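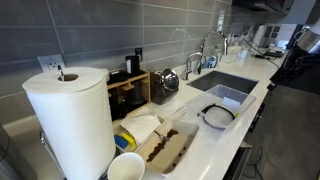

The counter from the side camera, coffee grounds in the tray.

Most of this week went into the planner bridge, so this is mostly notes on timing. The perception side runs in its own process (I call it Zotau) and publishes a segmented point cloud plus a list of object hypotheses. The planner, Jakari, consumes both and emits joint waypoints. Between them sits a queue, and the queue was the problem.

Jakari was reading the newest hypothesis list but matching it against whatever cloud it had cached. When the arm moves between the two, the collision geometry ends up in a slightly different place than the grasp target. On the sponges the error was small enough to ignore. On the clear plastic bin it was not. Depth returns on clear plastic are poor to begin with, and the planner would get a rim from one message and a floor from another.

The fix is dull. Every message now carries the timestamp of the depth image it came from, and the bridge refuses to pair anything more than 300 ms apart. Unpaired messages get dropped and counted. I ran a log of 2000 messages through it offline and 1226 survived, a worse number than I expected. A good share of the losses came from the segmenter stalling whenever the gripper filled most of the view.

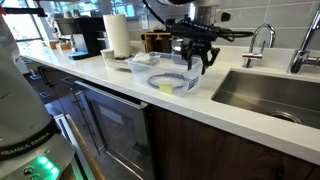
I tried masking the gripper out using forward kinematics before segmentation. It works if the mask is padded generously, because the cable bundle at the wrist isn't in the URDF and gets picked up as an obstacle. Branwen Howells suggested modeling the cable as a fat capsule attached to the last link. I did that on Saturday. The planner is now more conservative near the faucets, and I can live with that for the time being.

Controller side: the impedance loop runs at 1000 Hz and doesn't care about any of this, provided the waypoint buffer never empties. It used to empty. When the bridge drops a pair, Jakari now holds the last valid trajectory and ramps velocity down instead of throwing an exception.
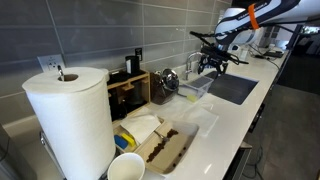 Still open is the coffee grounds. The segmenter returns them as anywhere from one to a dozen objects depending on the threshold, and none of those is a useful answer for a wiping plan. I have a branch that treats them as a 2D coverage region on the tray floor and skips instance labels entirely. It needs the tray plane to be stable between messages, so it goes in after the bridge changes are merged.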